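Jenow team gets gripper to judge its own reach
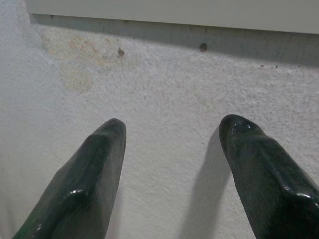
View from the wrist camera, both fingers spread over a pale, speckled surface.

Quick one from Indau, where the Jenow lab has put out first results for Shin, its method for teaching a robot arm how far it is from a surface using one small wrist camera. No depth sensor, no touch pads.

Shin looks at the fingers' shadows and shine and works out the gap from those. Trained on 6 surface types, then tried on 4 it hadn't seen before. Stopped short of contact on all but 2 of the new ones. Glossy tile and clear plastic were the trouble, the team says, as reflections get read as shadow.

Dull light also slows it down. A fix is being tested, no word yet on when.

Code is due in April through Ornia, the group's shared software site, along with the wrist camera footage. Paper is up now but the appendix is missing, should be added shorty. Lab says it wants to hear from anyone runing a similar two finger set-up.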